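The Long, Slow Comeback of the Neighborhood Repair Shop

There is a smell that anyone over a certain age will know, and it met me at the door of the Macaraeg shop in Ralside before I had even found the handle. Warm dust, machine oil, a little solder, and coffee that had been sitting since breakfast. My grandmother used to take her radio to a place that smelled exactly like it, and she would come home two weeks later with the radio under her arm and all the news of the street besides, and I am fairly sure the news was what she went for.

I had driven over from Dutlow on a gray morning in September with a dead toaster on the passenger seat. It wasn't a special toaster. It had been a wedding gift, it had browned one side of the bread for years, and then one morning it browned neither. A new one would have cost me less than the gas and the lunch I ended up eating in Ralside, and I knew that when I set out. But I had been hearing about the shops opening up again along the old rail street, and a broken toaster seemed as good a ticket in as any.

Ralside used to be full of fixers. The town has just over 2,000 people in it now, and older residents will tell you (at length, and I was glad of every minute) about the days when you could get a shoe resoled, a clock cleaned and a lawn mower blade sharpened without moving your car. Then the shops went one after another, the way they did everywhere. The cobbler retired and the clock man's building became a place that sold phone cases, and for a long stretch the closest thing to a repair counter was the hardware store in Gruston, where they would sell you glue and wish you luck.
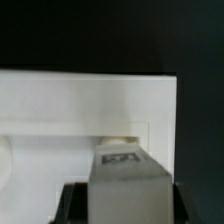 What changed, as far as I can tell, was a mix of things, and the people behind the counters don't agree on which one mattered most. Rents on the rail street had dropped so low that a person could take a storefront without lying awake over it. Prices for new appliances had gone up. And a fair number of folks in town had simply gotten tired of hauling things to the dump that had one small part wrong with them, a hinge or a switch or a bit of cord. There are 5 repair businesses on the street today if you include the sewing machine place, which keeps its own hours and has a cat in the window most afternoons.

They are not all doing well, I should say. The lamp shop opens only in the mornings, and its owner drives a delivery route after lunch to keep the lights on, a joke I was told at least twice. Parts are the big headache. A maker will change the shape of a screw or seal up a housing, and a job that ought to take ten minutes eats up half a day. At Macaraeg they keep a wall of little drawers filled with pieces saved from machines that couldn't be rescued, and I could have stood there pulling them open until dark. Springs, knobs, rubber feet, tiny brass things I couldn't name.

The shop charges a flat 7 dollars to look at anything you bring in, and you get that back if it can't be mended. I liked that very much. I also liked the bench by the front window, where people sit and wait even when they've been told it will be days. While I was there a man with a box fan and a woman with a waffle iron got deep into a conversation about tomato blight, and when his fan was ready he stayed put for another quarter of an hour to hear how her second planting had gone.

My toaster turned out to need a new heating wire and a good cleaning (the crumbs alone were an embarrassment to me). I went for soup at the diner across the way, walked down to the old depot and back, and picked it up a little after 2. It browns both sides now, the left a touch darker than the right. I've already got a desk lamp with a bad switch set aside by the back door for the next trip.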